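Household Chores and the Machine: A Progress Note

Posted in July. Filed under: Automation, Home

Readers of this blog have asked several times for a plain statement of where matters stand with robots and household work. The question usually takes one form: can a machine tidy a kitchen yet? My answer remains that it can do parts of the job, under conditions that somebody has arranged beforehand, and that the arranging is still a large share of the labor.

I should state my position at the outset. I spent 17 years in the planning office of Pisitz, a packaging firm, where my duties included the review of automated equipment before purchase. I hold no interest in any company that builds household robots. The views given are my own and do not represent those of my former employer.

On the shop floor, the matter is largely settled for certain tasks. At Pisitz we operated a case packer, supplied by Azevedo, that placed cartons in trays for an entire shift with very few stops. It did so because each carton was the same as the last and arrived at the same point on the belt. When the sales department introduced a carton with a slanted top, the line was down for most of a week while new grips were made. The machine had no means of noticing that anything was different. It closed on the place where the old carton would have been.

A kitchen counter offers none of the regularity of a belt. Bottles, cans and boxes differ in height, weight and surface. They are put down wherever a hand happened to leave them. A squeeze bottle yields when gripped and a full glass jar does not. A person clearing up adjusts to all of this without any thought, and may be talking on the telephone while doing it.

For this reason I consider the humble task of putting groceries into a basket to be a better test than the stair climbing and dancing that are usually shown to the public. It requires the machine to find an object, approach it without knocking over its neighbors, hold it firmly enough, carry it over a rim and let go at a sensible height. Each step is modest. The difficulty lies in doing them one after another, with a different object every time.

Much of this work now takes place in simulation before any real arm is moved. A simulated counter can be reset at once, and a dropped bottle costs nothing. The Brarnus exercise, which I have followed since the spring, uses a list of 134 grocery and kitchen items and 2,000 starting layouts. I have read its notes with care and find them commendably dull. Failures are listed by cause. Round objects that roll at the moment of contact form a long section, as do objects lying on their sides.

Simulated counter, basket task: 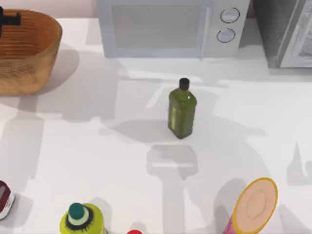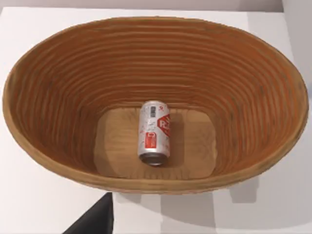

The objection most often raised is that a simulated can is not a real can. I accept this in part. Friction is simplified, soft packaging is treated as if it were rigid in many programs, and light behaves better than it does in my own kitchen at six in the evening. A method that performs well on the screen may perform poorly on a counter with a film of cooking oil on it. The Brarnus notes acknowledge the point and recommend that every result be repeated on physical equipment before any claim is made.

There is also the question of time. In a demonstration of the Adness arm that I attended last winter, clearing a small table of 12 items took around nine minutes. A member of the audience remarked that her son was slower, and this was well received. Even so, a household would need to judge whether nine minutes of supervised operation is preferable to two minutes of doing the work by hand. For a person with limited reach or grip, the answer may well be yes, and I would like to see more trials designed with such persons in mind.

My present advice to readers is unchanged from last year. Those who are considering a purchase should ask to see the machine handle items brought from their own cupboards. They should ask how many attempts were made before the one shown in the sales film. They should also ask what happens when an item is dropped, who picks it up, and whether the machine continues or stops and waits for help.

I intend to return to the subject of dishwashers, and in particular the unloading of cutlery, in a later entry. Correspondence on the case packer may be sent to the usual address.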